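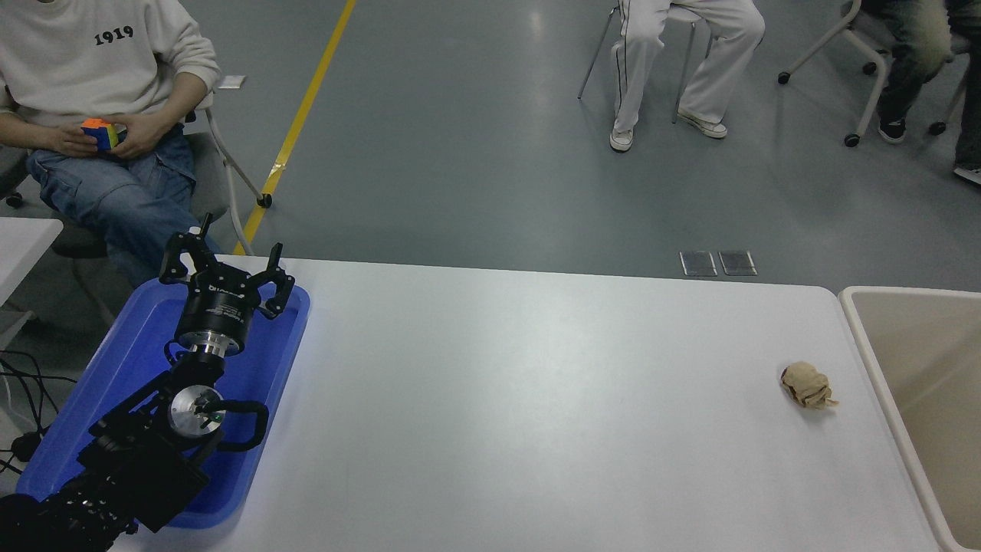

Dreltatmont Technical College, Department of Automation
Handling Lab, Unit 2: Comparing Two-Finger Grippers on Soft Waste
Notes by Huiling Shao

Read before the bench session. The controller manual is on the shelf by the door and is not repeated in these notes.

Task

The arm picks up one crumpled paper ball from the white table and releases it into the beige bin at the table's right end. The start pose is over the blue tray at the left end, fingers fully open. A trial ends when the paper is in the bin, on the floor, or when 20 seconds have passed.

Paper is a poor object for a parallel grasp. It has no fixed width, it yields under load, and a loose flap can carry the whole ball out of the fingers. Record which side a flap faces before each trial.

Grippers under test

Gellport: two angular fingers, position control only. The commanded width is reached or the motor stalls.

Vikach: two fingers, position control with a current limit. The limit is set in the Tomić controller, menu page 2, and must be re-entered after every power cycle.

Both bolt to the same wrist flange. Tool length differs, so load the matching tool file before the first move. Running the wrong file puts the fingertips into the table.

Procedure

1. Home the arm. Check that the cables at the base hang free through the full sweep from tray to bin.
2. Place the paper near the right end of the table, clear of the rounded corner.
3. Approach from above at low speed. Stop at grasp height and close.
4. Lift, hold for two seconds, then traverse.
5. Release over the center of the bin opening, above the rim.
6. Run 15 trials per gripper. Use fresh paper when the ball has flattened.

Everyone except the operator sits well back from the far edge of the table while the arm is enabled.

Recording

Log finger width at contact, final width, and outcome: placed, dropped in lift, dropped in traverse, missed. A miss is any closure with no paper between the fingers. Do not merge it with drops. Encoder counts go in the raw column; full opening reads 2,325 on the Gellport unit. Convert to millimeters afterward using the table in Unit 1.

For the write-up

Plot final width against outcome for each gripper on the same axes. State whether the current limit changed the drop rate in traverse, and give the limit used. Discuss one failure in detail, with the flap direction noted. Reports are due in May, before the arm calibration unit.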